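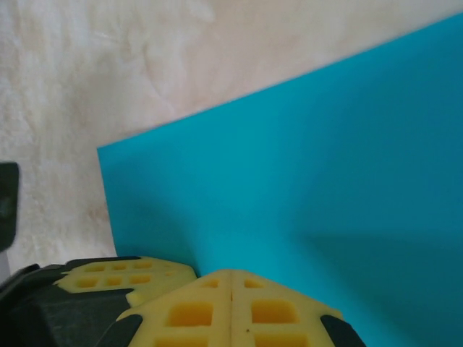
青緑の板の角と、黄色い指先。指には四角いくぼみが並んでいます。

最終更新:12月

いつも作業場の写真ページを見に来てくださって、ありがとうございます。Figueroaの作業場で続けている板運びの仕事、仲間うちではPrararariと呼んでいるのですが、今回は少し景気の悪い話になります。うまくいった日のことばかり並べるのもどうかと思いまして(いえ、うまくいった日のことも本当は書きたいのですけれど!)、板を落として機械を止めた日のことを、覚えているうちに残しておくことにしました。

仕事の中身は単純です。台の上に置いた薄い板を、アームの指で縁からつまみ、持ち上げて、隣の棚へ立てる。それを400回続けて、途中で人が手を出さずに済むかどうかを見る、というものでした。アームはCenura、指の開け閉めを受け持つ制御箱はGrimeckです。朝から調子がよくて、昼をまたいでもほとんど止まらず、午後のお茶を淹れるころには、今日は早く片づけて帰れそうだねなどと話していたのです。そういう話はしないほうがいいですね。

367回目で板が落ちました。持ち上げて横へ振り始めたところで、指の間から角がするりと抜けて、台の縁に当たってから床へ。軽い板ですから音も小さく、最初に気づいたのは、アームが何も持たないまま棚の前まで行って、ていねいに置く仕草をしたときでした。見ていたこちらは一瞬ぽかんとしてしまって、あの空っぽの置き方は、今思い出しても少し切ない眺めです。

落ちたこと自体より困ったのは、制御箱が「つかんでいる」と報告し続けていたことです。記録を読み返すと、指の閉じ幅はいつもより2ミリ狭くなっていました。板がなければ指はその分だけ余計に閉じるのですから、幅を見ていればすぐにわかったはずなのに、私たちの設定では指にかかる力しか見ていなかったのです。両側の指が直接押し合って、その力を板の手ごたえと取り違えていた、というのが今のところの見立てです。

それから、こちらのほうを先に書くべきだったかもしれませんが、ひやりとしたことがもう一つあります。床の板を拾おうとして、一人が柵の内側へ手を伸ばしました。アームは棚の前で止まっているように見えて、実のところは次の動作を待っているだけだったのです。手が入った直後に腕が戻り始め、横にいた者が非常停止を押しました。けがはありません。指先は柔らかくても、その後ろにある黒い本体は硬いですし、腕が振れる勢いも相当なものです。「止まって見える」と「止めてある」の違いは、皆わかっているつもりでいました。私もです。

結局、その日は再開しませんでした。動かせば残りもすぐ終わったでしょうし、正直なところ続けたい気持ちもあったのですが、手を出した本人が一番青い顔をしていましたので、温かいものを飲んで、忘れないうちに全員で紙に書き出して、それで解散としました。

翌日からの手直しを書いておきます。

・つかんだかどうかは、力と閉じ幅の両方で見る。どちらかがおかしければ、その場で停止。
・落とした板を拾う前に、停止ボタンを押し、表示灯を確かめ、声をかける。一人のときも声は出す。
・柵の開いた側にセンサーを足す。部品が届くまでは、仮の鎖を張っておく。
・指の面は、始める前に乾いた布で拭く。

最後の一つは、はっきりした根拠があってのことではありません。くぼみの間に細かい粉がたまって滑りやすくなったのでは、という意見が出たものの、確かめる前に拭いてしまったので、もうわからなくなってしまったのです。掃除好きが多い作業場の困ったところで、次に何かあったら、まず手を止めて、拭かずに見ることにします。

手直しのあと、あらためて始めから動かして、74回までは落とさずに来ています。まだ少ない回数ですし、わざと板を抜いて異常を見つけられるか試すほうも、半分ほどしか済んでいません。鎖をまたぐのが面倒だという声もちらほら。センサーが届いたら、取り付けの様子もこのページに足しますので、お茶でも飲みながら気長にお待ちくださいね。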